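Can a Machine Do the Chores Yet?
Project report by Florante Navarro and Martim Arruda
Submitted 12/05/2025

Why we picked this

Our course asks every pair to take a question people argue about at the dinner table and try to answer it with something better than opinions. Ours came from Martim's aunt, who runs a small repair counter called Jillard and has been told for years that a robot will be doing her job any minute now. She wanted to know how many minutes. We wanted to know too, and we liked that the question had two halves: the work at home (laundry, dishes, picking things up off the floor) and the work on a shop floor (opening things, sorting them, packing them).

We are not engineers. Florante studies economics and Martim studies product design, and before September neither of us had stood next to a robot arm. That turned out to be a pretty good place to start from, because we had to ask every basic question out loud.

What we did

We worked in three parts. First we wrote a list of chores. We asked family, neighbors and the people at Jillard to name the jobs they would hand over tomorrow if they could, and we ended up with 70 after we merged the repeats. "Wipe the counter" and "clean the kitchen surfaces" went in as one.

Second, we broke each chore into hand actions. Folding a shirt became find the shirt, pick it up, find the shoulders, lay it flat, fold, fold, put it on the pile. We did this by doing the chores ourselves, slowly, with the other one writing. Martim would like it noted that he folded the same shirt 20 times.

Third, we went looking at bench work with two arms, the kind where one hand holds and the other hand does something. We had noticed by then that almost nothing on our list could be done with one hand. Try opening a jar with an arm behind your back. The small gray box with screws in its lid became our favorite example, since it looks like a thermostat cover, a doorbell, a battery case, or half the things people bring to a repair counter.

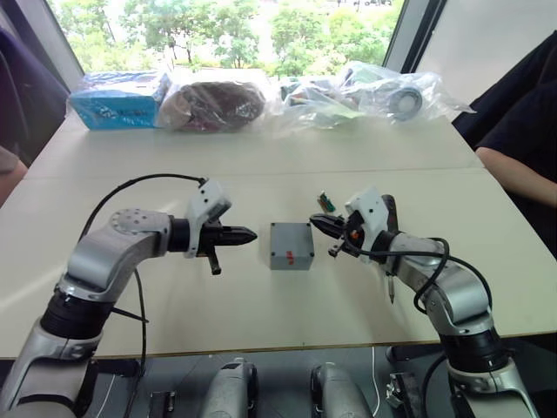

What "doing a chore" means

We had a long argument about this, and it changed the report, so it gets its own section.

Our first scoring sheet had a yes/no column: can a machine do it? After one evening with it we threw it out. A dishwasher does the dishes, and has for decades. But it doesn't clear the table, scrape the plates, load itself, or find the cupboard the big bowl lives in. So does the machine do the dishes? Florante said yes, Martim said no, and we were both kind of right.

So we made a scale with four steps.

Step 0: A person does all of it.
Step 1: A machine does the middle, and a person does the start and the finish. Dishwashers, washing machines, dryers.
Step 2: A machine does the whole thing as long as a person has set up the space. Robot vacuums belong here, if you pick up the socks first.
Step 3: A machine does the whole thing in a space as it is, socks and all.

We put every chore on the list through this scale twice, once each, without looking at the other's sheet. Where we disagreed we talked it over and took the lower score. Most of our disagreements were between step 1 and step 2, and most of those came down to how much tidying counts as "setting up."

What we found at home

Almost everything in the house landed on step 0 or step 1. We expected that. What surprised us was which chores were the hard ones. We had guessed that cooking would be at the bottom, and parts of it are, but the real trouble was with soft things and mixed piles. A laundry heap has no shape you can count on. A sleeve can be inside out, a sock can be inside the sleeve, and the fitted sheet has eaten everything else. People sort this out by feel and hardly look.

The other hard group was "put it away." You have to know that the scissors go in the second drawer, that the blue cup is the one that chipped and is now for pencils, that the mail on the chair is there on purpose. Martim's grandmother could not explain her own system to us in under an hour, and she has lived with it for forty years.

What we found on the shop floor

This is where we got excited! Shop work has a huge head start, and the reason is boring and wonderful: things stay where you put them. A bench is flat. The light is the same all morning. The part you need next can be in the same bag in the same row every time.

The repair counter gave us a way to think about it. When somebody at Jillard opens a small device, the job goes like this: set it down square, keep it from sliding, get a driver into a screw head, turn, keep the screw, do the rest, lift the lid, and don't yank whatever is wired underneath. Written out like that, it is a chain of easy actions. The trouble is in the joints of the chain. The screw is out, but where is it now? The lid is loose, but is it stuck on one side? A two-arm bench has the reach and the steadiness for nearly every link. It needs a way to check, after every small step, that the step really took. The bench we looked at goes at this from the tool end. One arm has a pointed gripper aimed at the box, and the other carries a thin metal probe with a white ring light around it, so the light travels with the tip. Florante had the idea that this is what her dentist does, and we have thought about it that way ever since. If the driver slips, the place you need to see is the tiny spot right under the tip, and a ceiling lamp will always leave that spot in the shadow of the tool.

We scored small-device opening at step 2. A person still chooses the box, lays out the parts and stays nearby. We think that score is fair and we both had it before we compared sheets.
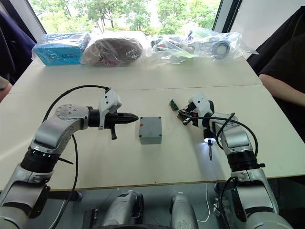
Packing and sorting were the other shop chores we spent real time on, and we gave those a split score. Sorting rigid parts in trays got step 2. Sorting parts in clear plastic bags got step 1, and the row of bagged parts along the back of the table is a nice illustration of why: the plastic wrinkles and catches the light, and the metal bits inside are shiny already, so you get glare on top of glare. We tried a home version of this with bags of screws and hooks and a phone camera, and from some angles we couldn't tell from the pictures what was in the bag either. Then there is picking the bag up. It has no firm edge, the weight slides to one end, and the bag next to it likes to come along for the ride.

What would it cost to be wrong?

We added this part after a class visitor from Mogensen, a packing firm, asked us something we had no answer for: how often is the machine allowed to mess up?

At home the answer changes with the chore. A badly folded towel costs nothing. A dropped glass costs a glass and maybe a cut foot. On a shop floor you can put numbers on it. We made up a simple case, a counter that handles 4,000 small devices a year. If a machine opens 90 percent of them cleanly, that sounds great until you do the subtraction and see 400 boxes that a person has to rescue. And a box with a chewed-up screw takes a lot longer to open than a fresh one. Martim's aunt said she would take that deal only if the machine knew when to stop and call her. We thought that was the smartest thing anyone said to us all term.

So we went back and added one column to the sheet: does the machine need to know when it's stuck? For opening devices, yes, very much. For vacuuming, only a bit. For folding towels, who cares.

Things we would do differently

We started with the house and moved to the shop, and it should have been the other way around. The shop taught us what to look for, and we would have scored the kitchen better with that in our heads.

We also relied too much on our own hands. Both of us are right-handed and in our twenties, and a chore that is nothing to us can be a wall for someone with sore joints. Florante's neighbor, who has trouble with jar lids and buttons, asked for help with things that never made our list. A next version should begin with people like her, and it would probably rank the chores by how much they hurt instead of how dull they are.

Our scale also has a gap. It says nothing about speed. A machine that takes an hour over one basket of towels can still be useful if you are at work, but at a repair counter with a line at the door it would be no use at all. We had a draft of a speed column and couldn't agree on how to fill it in.

Our answer, for now

For the house: the middle of many chores, yes. The start and the finish, no, and the start and the finish are where most of the bending and walking is.

For the shop floor: more than we thought in September, when the bench is set up well and a person is close by. We would both love to come back to the same question with the same sheet and see which rows have moved. Our bet is on the small boxes with screws.

Thanks

To everyone at Jillard for letting us sit behind the counter and ask what each tool was for, to the Bovden reading group for going through two drafts, and to the neighbors who gave us chores. The full list and both scoring sheets are in the appendix, with the disagreements left in.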